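Wukell hand-held gripper, build-it-yourself kit

Home / Kits / Grippers and hand tools

Price: 199 euro, without batteries
Delivery: from our store in Trondlow, usually within one week
State: in stock again since February

The Wukell is a two-finger gripper which you hold by a grip and close with a trigger. A small camera sits above the fingers and looks where they look. With it you can record how a task is done by hand, and later use the recording to teach a small robot arm on your bench. Many people also build it only for the pleasure of having a mechanical hand, and this is a good reason too.

You receive the parts and build the gripper yourself. A kitchen table is enough. If you are a member of a shared workshop you will find it more comfortable, mostly for the vice and the good light.

What is in the box

Grip and trigger, printed in two halves
Two fingers with soft pads, and one spare pair of pads
Parallel slide with two rails
Return spring, with a softer one for small hands
Camera bracket with tilt joint
Bag of screws, sorted by length
Wrist strap
Printed manual, 9 pages

The camera is not included. The bracket takes any small action camera with the usual two-leg foot. If yours has another foot, write to us before you order and send the measures of it. We have drawings for several other models and they are free for customers.

Tools you need

A set of small hex keys, a cross-head screwdriver, a fine file and a little light oil. A soldering iron is not necessary for the basic kit. For the trigger sensor (sold separately, see the Zabala board lower on this page) you will solder three wires.

How the build goes

Start with the slide. Put the rails into the body dry and push the carriage from one end to the other. It must travel by its own weight when you tilt the body. If it stops somewhere, take the file and remove a very thin layer from the inside of the printed channel, then try again. Please be patient with this step. Almost every letter we receive about a weak grip comes from a slide that was too tight at the beginning.

Next comes the trigger with its spring. The spring has a straight end and a bent end, and the bent end goes towards the fingers. In the first manual the drawing showed this wrongly. If your manual has a grey cover, you have the old one and can ask us for the corrected page.

The fingers are fixed with two screws each. Do not make them fully tight before you have closed the gripper once and checked that the pads meet on their whole surface. We do it by closing them on a sheet of paper and pulling: the paper should resist the same on the left and on the right.

The camera bracket is last. Begin with the camera tilted a little down, so the finger tips are visible near the lower part of the view. You will change this angle later anyway, depending on what you handle. For things standing in boxes or bins, a steeper angle helps.

The whole build takes one calm evening. In a shared workshop, with other people asking what you are making, plan two.

Technical data

Opening of fingers: enough for a coffee mug held from the side
Recommended load: up to 200 grams
Drive: by hand, trigger and cable
Material of body: PLA, filled solid at the trigger axis
Material of pads: silicone, can be washed with soap
Use: indoors only

Heavier objects can be lifted, but the cable stretches with time and then the trigger has an empty piece at the start of its way. The cable can be tensioned again with the small brass screw under the grip.

The Zabala board

This is an option for people who want to know how far the fingers were open at each moment. The board reads a small magnet on the carriage and writes the value on a memory card, together with the time. It runs from a normal power bank. Synchronise it with the camera in the simplest way: close the fingers sharply three times at the start of the recording, then look for the same three peaks in the data.

Our longest test with one gripper and one board had 3,622 closings, and after it we changed the pads and the cable. The slide and the spring stayed in.

First exercises after the build

Choose objects that you know well and which forgive a fall. Pens are a good beginning, as they are slim and they roll, and you learn quickly if your pads are parallel. After this, take a folded cloth, then a plastic bottle cap. Put them into an open bin from different sides. Try also to hold the bin's rim in view while you work. It gives the later software something fixed to compare with.

If two people practise together, one may hold the object in the hand and offer it to the gripper. Thin work gloves with a dotted palm are comfortable for this. Go slowly – the finger tips close faster than one expects from the first days with the tool.

Make short recordings and give each its own name the same evening. We know this advice sounds boring.

Repairs and returns

Every part can be ordered alone. Printed parts come in black or grey. If you have your own printer, the files for the grip and the fingers are sent by e-mail after purchase and you may change them as you wish. Several members of the Zillwood shared workshop made a longer finger for deep boxes, and this file is now in the same folder with their agreement.

Unbuilt kits can be returned if the screw bag is closed. 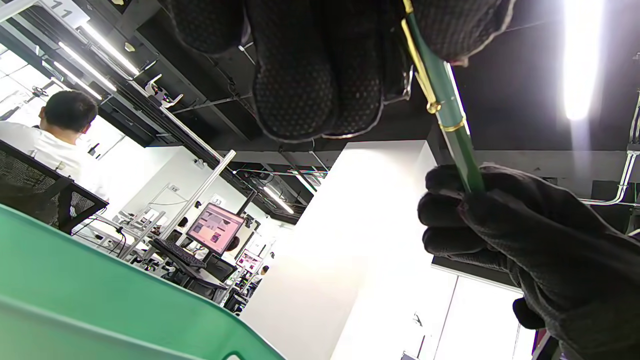 One buyer wrote to us that the slide needed filing twice before it ran freely, and that the softer spring should be the standard one, as the other tired the hand after half an hour. The same buyer would also like a left-handed trigger and asked whether the cable can be ordered in a longer length.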